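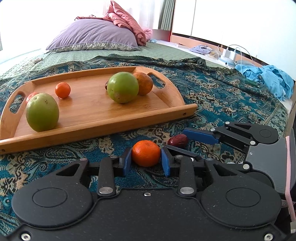 A small mandarin, stem end up

Forum > Old Movies > Musicals > Did Verna Delacroix sing in The Gollis Road or not

matinee_mole
I watched The Gollis Road again last night and I'm reopening this. When she starts the porch song her speaking voice is down in the basement. One breath later she's a choir boy. Either that woman had two throats or somebody was standing behind the curtain.

popcorn_thibault
Oh good, October already. We do this every October.

She sang the porch song. She was dubbed on the train number only. It's in the Rafferty Castellanos book, the chapter on Staltar Pictures, and he'd talked to the sound man.

matinee_mole
The sound man who also told him the train was real?

popcorn_thibault
He was 13 when he started at the studio, he's allowed to be fuzzy on the train.

dolores.okafor
I have the book open. What Castellanos writes is that the sound man "recalled her at the microphone." He doesn't say which song and he doesn't say she was singing. She could have been asking where the coffee was.

I'd also like to point out that the porch song has 2 verses in the movie and three on the record, and the voice on the record is plainly the same one as in the train number. Same little hiccup on the long notes. So if you admit the train was dubbed, you've got a problem.

popcorn_thibault
Plenty of people hiccup on long notes. My uncle did it at every wedding.
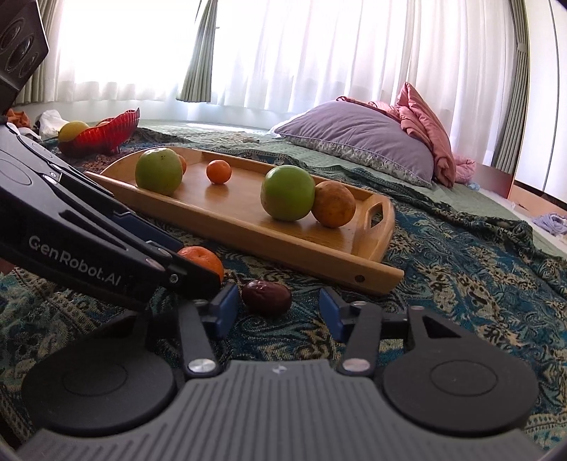
And the record came out a year after the movie, so it proves nothing about what was on the soundtrack. They could have hired anybody by then. The studio was broke and Delacroix had gone off to do plays.

dolores.okafor
Your uncle wasn't under contract to Staltar.

reel_tamsin
Tamsin here, I run the Vorkus screenings. We showed our print to 300 people last spring and I sat close enough to the speakers to lose some hearing for the cause. There's a cut right before the first line of the porch song and the room sound changes. The crickets stop. To me that says it was recorded somewhere else, but every musical recorded the songs somewhere else, so that doesn't tell you whose mouth it was.

matinee_mole
The crickets stop! Thank you.

reel_tamsin
I just said it doesn't prove anything.

matinee_mole
I heard you. I'm enjoying the crickets.

gus_in_the_balcony
Does it matter? She's terrific in it either way. She does more with that screen door than most people do with a whole song.

popcorn_thibault
It matters because for years people have written her off as a pretty face who moved her lips. If she sang even one of them, she should get the credit.

dolores.okafor
And if she didn't, some other woman got paid a day's wages and left off the titles. I'd like her to get the credit. I'm 100 percent willing to be wrong if somebody turns up a pay sheet.

reel_tamsin
There are boxes of Staltar paper at the Tran library that haven't been cataloged. I'm over there next month for something else. I can ask about the music department, but don't hold your breath, last time they brought me two folders of parking passes.

matinee_mole
Check the parking passes. Choir boys drive too.

popcorn_thibault
If you find anything with "porch" on it, post it in this thread and please don't start a new one. We have four already and mole is winning in at least one of them.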